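Hedcombe workshop notebook, August, morning session
Fine filaments, and the trouble of seeing them

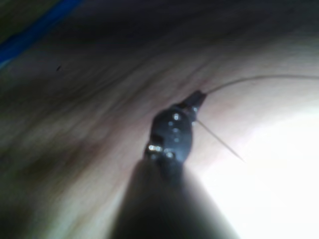
A colleague at the next bench read my last entry over a cup of tea and asked why I keep going on about the light when the stuff is simply too thin. Fair question, and I've been turning it over ever since. It is thin, I grant that, barely thicker than a hair, and pale with it. But I could follow a long one along its whole arc this morning against a curved surface, streaks and all, and the short straight one was only a slightly darker, greyish line where it ran into the glare. So I do think the light has a good deal to answer for, and I'm going to go on about it a little longer.

Started at half past eight with the blind down and only the desk lamp on. Lamp low and to the right to begin with, then raised a hand's width, then swung round behind my shoulder. The low position gives a lovely clean line wherever the background stays dark and a horrid white patch wherever it doesn't. Over the shoulder is kinder to the eyes, though everything goes a bit flat and I found myself hunting for ends again. Halfway up was the one I settled on. I have put a strip of masking tape on the lamp arm so we can all get back to it (please leave it there, it isn't rubbish!).

Then on to cutting. I took lengths of 200 mm from the new Clumumix reel and laid them out on the dark card, which I much prefer to the white tray. The reel has a set to it, so every piece wants to curl the same way once it's free, and if you lay them all with the curl facing you they behave much better. Left the first batch under the glass strip for 20 minutes. They came out a touch straighter, not as straight as I had hoped. Three of them sprang off the card when I lifted the glass and I've found two. If you see a glint on the floor by the sink, that will be the other.

The older Goltora reel is softer and holds almost no curl, but it picks up fluff like a jumper. I wiped each piece with a barely damp cloth, drawing it away from the held end, and that went nicely as long as I didn't hurry. When I hurried I got a kink. I have kept the kinked ones in the envelope marked K, as they may do for practice.

Running tally in the Tamihana book now stands at 1,523 pieces cut, today's included. I was rather pleased with that, and treated myself to a biscuit, well away from the bench.

Things I'd like to try next, in no special order - a matt grey card behind the curved work in place of the black, a bit of tracing paper over the lamp to take the edge off the glare, and trimming the ends on a slant so they're easier to pick up. The tweezers with the bent tips want cleaning too. They've got something sticky on them and I suspect it's my tape.

Packed up at ten to twelve. Reels are back in the second drawer, Clumumix on the left, loose ends tucked into the notch. The card with the straight pieces is on the top shelf under its lid, so do lift it down level.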